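Teach the pause as well as the grasp

Opinion

Much of the argument about how to show a robot a task is an argument about equipment. One camp drives the arm from a distance with a leader arm or a headset. The other carries a gripper around by hand, does the work directly, and lets the arm learn from the recording. I have used both and lean towards the second for most household work. My complaint is with something the two camps share: they trim their demonstrations as if the task begins when the fingers close.

At Nillham we kept a set of 200 demonstrations of clearing a table. The instructions to the people recording were short. Start near the object, pick it up, put it down, stop. Everything before the approach was treated as waste, and the software removed it. The resulting policy was competent within arm's length of the object and poor everywhere else. Placed on the far side of the room, it had no useful idea of what to do, as no recording had ever begun there.

The remedy was dull. We asked for each recording to begin well away from the table, with the gripper open, and to include the walk across the floor. We also switched off the trimming. The files became longer, the storage bill rose, and the approach improved. 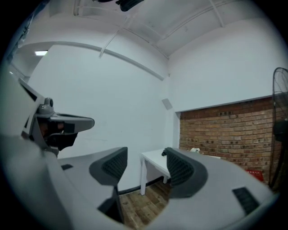
4 min read

A view of that kind, with the pads apart and a small white table standing against the wall beyond them, would have been thrown out under the old rule. Nothing is between the fingers. It does, however, hold the information a machine needs before a grasp: where the table stands, where the brickwork meets the plaster, how much floor is left to cross. The wide lens bends all of the straight lines, and a person looking at it for the first time tends to object to that. The learning software does not mind, provided the lens is the same one throughout.

Remote control has a fair answer to some of this. The arm is its own arm, so every movement recorded is one it can make. A person carrying a gripper will happily twist a wrist in ways the robot can't follow, and in one batch at Sipos we lost 21 recordings for that reason. There is also no question about where the robot's body would have been. When the work is heavy, or the space is tight around the elbow, I would still choose to drive the arm.

The cost is in how people behave. An operator on a remote rig is slow, and knows it, and so hurries the parts that seem unimportant. They park the arm above the object before pressing record. With the gripper in the hand the same person walks in, looks, adjusts and reaches, in much the way they would without it. Those small adjustments are the part of the skill I most want to keep – and the part our tidy habits delete.

The Vusudik format, which several groups now use for sharing recordings, makes matters worse by asking for a single start mark and a single end mark. I would prefer 2 start marks: one for when the person sets off and one for when the fingers begin to close. Anyone who wants the short version can cut to the second. Anyone who wants the approach still has it. The Flelencombe tools already read extra marks without complaint, so the change is small.

I would also ask for failed attempts to be kept, labelled as such, with the recovery left in. Our present rule at Nillham allows 6 seconds of hesitation before a recording is rejected. I have argued for removing the limit, so far without success, and the matter is due to be looked at again in August.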